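Progress report on the coolant leak complaints, Ritia delivery van
Prepared for Vogler fleet management, period ending December

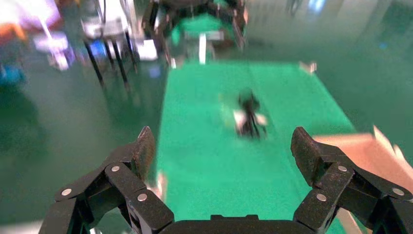 Bernd Kasten asked after reading the draft whether the leak and the warning light are one fault or two, and he wanted the answer on the first page. They are two faults. The leak comes from the plastic outlet on the thermostat housing. The light comes from the level sensor in the expansion tank, and it can come on also when the tank is full.

Work done in this period

We received the complaint sheets from both depots, Florkach and Lonby. There are 80 sheets in total. Of these, 30 describe a real loss of coolant and the rest speak only of the light, or of a heater that blows cold air. Some drivers wrote very little, for example "light again", and in such cases we called the depot to ask for more.

Six vans were taken off the road for a pressure test in the Lonby workshop. All of them had the old type of outlet. On four the crack was at the same place, under the hose clamp, where it is difficult to see without removing the air duct. The other two held pressure during the whole test, although their drivers had reported topping up every week. We will test these again after a long run with full load, as the loss may come only when the engine is very warm.

Parts

The supplier has offered a metal outlet with a new seal. We fitted it to two vans in Florkach and both are back in normal service. It is too early to say that the repair is good. Delivery of further parts is slower than was promised to us in the autumn, and the new seals were sent at first in the wrong size – this cost us the better part of a month.

The sensor is a simpler matter. The plug has no rubber cover and water gets in during washing. The Lonby workshop now puts grease on the contacts at each service. We would still prefer a proper cover and have asked for a price.

Difficulties

Florkach has only one lift free for us, and only on Tuesday. If this does not change, the second group of vans will not be finished in the next period. We kindly ask for a decision on whether the vans can be driven to Lonby instead.

Costs

Spending is inside the approved budget. Towing was higher than planned, parts were lower because of the late delivery. The unused amount for parts should be carried over.

Next steps

Repeat the pressure test on the two open cases. Fit the metal outlet to the four cracked vans when the seals arrive. Send drivers a short note on how to check the level with a cold engine – the present text in the cab is not clear and several people misread it.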